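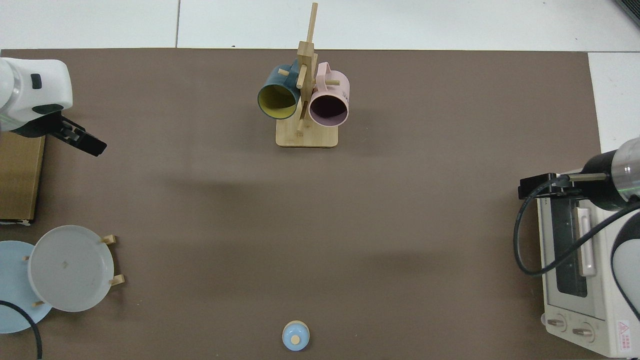

Trarum 月球着陆器项目招聘:线束与总装测试岗位

发布日期:2023年6月12日
工作地点:Tisville 总装厂房(部分岗位需短期驻外)
招聘人数:3人
用工形式:全职,合同期覆盖至任务结束,到期后可续签

项目情况

Trarum 是一家做小型月球着陆器的公司,目前全职员工39人。公司早年参加过一次民间月球探测竞赛,竞赛结束时没有发射,之后转为承接商业载荷运输,着陆器的设计也重新做了一遍。现在的型号叫 Eze,四条着陆腿,单台主发动机加一组姿控推力器,加注后质量798公斤,设计上可以在月面工作一个月昼。

Eze 的结构件已经全部到厂,推进管路完成焊接和检漏,电子设备大部分已交付。首飞的主要载荷是 Meketti,一台安装在着陆器侧板上的月壤热物性测量仪,由客户方研制,我们负责机械接口、供电和数据接口。Meketti 的鉴定件已在厂内做过一次对接,飞行件还在客户那里。

接下来的工作集中在总装、线束敷设、电性能测试和环境试验四块。现有总装组的人手只够单班,计划从7月起改为两班,因此增加下列三个岗位。

岗位一:线束工程师(一名)

主要工作:
维护 Eze 的整器线束图和接点表。目前接点表共1237行,每行对应一个接插件针位,包括信号名称、线规、屏蔽方式和两端设备。
根据三维模型确定线束走向、固定点位置和分支长度,出敷设工艺文件。
跟进外协线束的制造,参加验收,处理不符合项。
总装期间在现场解决走线干涉、长度不足、插头方向错误等问题,并把改动回填到图纸。
配合电源和测控专业做导通、绝缘和接地检查。

要求:
电气、电子、航天或相近专业本科以上学历。
做过航天器、航空或者轨道交通类线束设计,能独立出图。
熟悉至少一种线束设计软件,能读懂结构三维模型。
了解压接和焊接工艺的检验标准,最好自己动手做过。
能写清楚的工艺文件,现场工人照着做不需要再打电话来问。 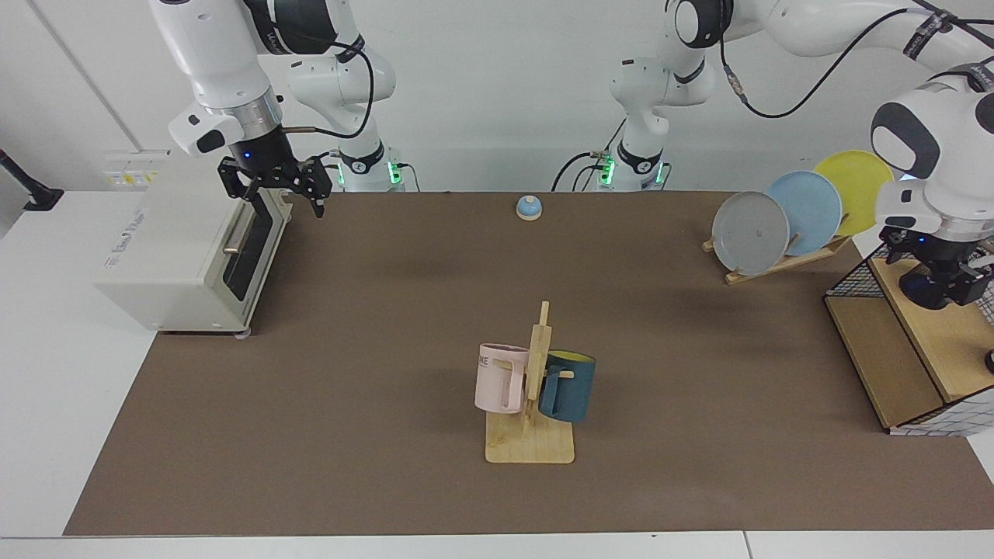
活动部位的走线在 Eze 上有两处,一处是着陆腿的触地开关,一处是定向天线的转动机构。这两处的线束在运输状态和展开状态下长度需求不同,余量留多了会勾住隔热层,留少了插头受力。应聘线束岗位的人请在面试前考虑一下这类问题。上图白色立柱那台设备的黑色线缆从手臂上段绕下来,再沿立柱往下走,属于外部走线的一种做法,检查和更换都方便,但占用外部空间。天线转动机构的空间不允许这样布置,目前的方案是线束贴着转轴绕成平面螺旋,在转动范围两端各设一个限位夹。方案还没有定稿,低温下护套变硬以后的弯曲力矩需要补测,到岗后由线束工程师接手。

岗位二:总装工艺员(一名)

主要工作:
编写和修订总装工艺规程,把设计文件拆成可执行的工步,注明工具、力矩、检验点和签字栏。
在洁净间现场值守,记录每天安装、拆卸的零部件编号和状态。
管理总装用的工装、吊具和力矩工具,按期送检。
维护多余物控制记录,进出洁净间的工具和耗材逐件登记。
参加着陆器翻转、起吊、转运等操作,按口令表执行。

要求:
机械类专业大专以上学历,或者有同等的现场工作经验。
有航天、航空、精密仪器或者医疗设备的总装经历。
能长时间穿着洁净服工作,对防静电操作有基本训练。
持有起重指挥证书者优先。没有的可以入职后由公司安排培训和考试,费用由公司承担。
愿意倒班。两班制实行后每两周轮换一次。

说明:推进系统加注不在 Tisville 进行,工艺员不接触推进剂。发射场操作阶段如需进入加注区域,另行培训、另行签署同意书。

岗位三:测试工程师(一名)

主要工作:
搭建和维护整器电测用的地面设备,包括供电模拟器、遥测遥控前端和载荷接口模拟器。
编写自动测试脚本,覆盖加电、模式切换、故障注入和下降段时序。
参加热真空试验和力学试验期间的电测值班,判读遥测数据,填写异常单。
负责 Meketti 飞行件到厂后的接口测试,包括供电浪涌、串口通信和时间同步。
整理测试数据,供飞行控制组做遥测门限。

要求:
电子、自动化、计算机或相近专业本科以上学历。
熟练使用 Python,能看懂 C 语言的星上软件代码。
熟悉常用总线和串行接口,会用示波器和逻辑分析仪定位问题。
做过整机级测试,单板级测试经验也可以考虑,但需要在面试时说明自己处理过的一个完整故障。
能接受试验期间的夜班。热真空试验一旦开始,测试岗连续值班至试验结束。

工作条件

厂房在 Tisville 东侧的旧货运区,有班车往返市区,早晚各两趟,夜班由公司安排车辆。厂房内有洁净间一间、电测间一间、普通装配区和库房。办公室与装配区在同一层,员工食堂供应午餐和夜班餐。

力学试验和热真空试验在外地的试验单位做,每次出差时间在两周到一个月之间,线束和测试岗位至少各参加一次。发射场阶段的人员名单另定,三个岗位的人都有可能进入名单。出差按公司标准发补贴,住宿由公司统一预订。

基本工作时间为每天八小时。试验期和总装集中期会有加班,加班时间按规定折算工资或调休,由本人选择,每月月底登记。

待遇

工资按岗位和工作年限定级,面试通过后由人事给出书面报价。报价包括基本工资、岗位补贴和夜班补贴三项,试用期内全额发放。试用期为三个月。
按规定缴纳社会保险和住房公积金,另有补充医疗保险。
外地来 Tisville 的员工,首次搬家费用凭票报销,可申请公司宿舍,最长住一年。
公司有期权计划,工作满一年后按级别授予。Eze 首飞能否成功不影响已授予的部分。

关于项目经费

应聘者常问到这一点,统一说明如下。公司现有资金可以支撑 Eze 完成总装和全部环境试验。发射服务合同已签,按节点付款,前几个节点已经付清,剩余款项由载荷客户的进度款和正在进行的一轮融资支付。融资如果推迟,发射时间会相应后移,总装和试验的计划不变。合同中写明了项目提前终止时的补偿办法,签约前可以要求逐条解释。

应聘方式

请准备下列材料,合并成一个文件提交:
简历,中文,不超过三页。写明做过的项目、本人承担的部分和起止年月。
一份工作样例。线束岗位可提交一张脱密的线束图或接点表片段,工艺岗位可提交一份工艺规程的节选,测试岗位可提交一段测试脚本或一份故障分析报告。请确认材料不涉及原单位的保密内容。
学历和资格证书的扫描件。
可以到岗的时间。

材料通过公司网站招聘页面上传,岗位名称请写全。一人只能申请一个岗位,如果认为自己适合另一个岗位,可以在简历末尾注明,由我们调剂。不接受纸质材料,不接受中介代投。

选拔流程

材料筛选。收到材料后两周内给出结果,未通过的也会回复邮件。
电话沟通。由用人组的组长打电话,时长半小时左右,主要核对简历内容。
现场面试。在 Tisville 厂房进行,用时一天。上午为技术问答,下午为实际操作。线束岗位的操作内容是按图制作一根短线束并自检;工艺岗位是根据一张装配图写工步,再由另一个人照着装;测试岗位是在一台预设了故障的电路箱上排查。工具和材料由公司准备,操作题以过程记录为主要评分依据,没有做完也可以得分。
书面报价和背景核实。
签约、体检、入职。

外地应聘者到现场面试的往返交通费凭票报销,限二等座或经济舱。需要住宿一晚的请提前告诉人事。

材料提交截止到7月初,具体日期以招聘页面上的显示为准。三个岗位分别评审,招满即关闭,不设候补名单。

几点补充

本次不招实习生。暑期实习的名额另有通知,学校统一报名。
应届毕业生可以申请测试岗位,另外两个岗位需要两年以上工作经验。
洁净间内不能佩戴首饰,不能化妆,留长发的需要全部收进帽内。皮肤对防静电手套材料过敏的请提前说明,可以换用其他材料的手套。
软件、导航和推进专业目前没有空缺,请不要用这三个岗位的入口投递。有空缺时会在同一页面发布。
入职时需签署保密协议。协议限于技术资料和客户信息,不限制离职后的就业去向。
对岗位内容有疑问的,可以在招聘页面留言,用人组统一答复,答复内容对所有应聘者公开。涉及个人情况的问题请发人事邮箱,地址见招聘页面底部。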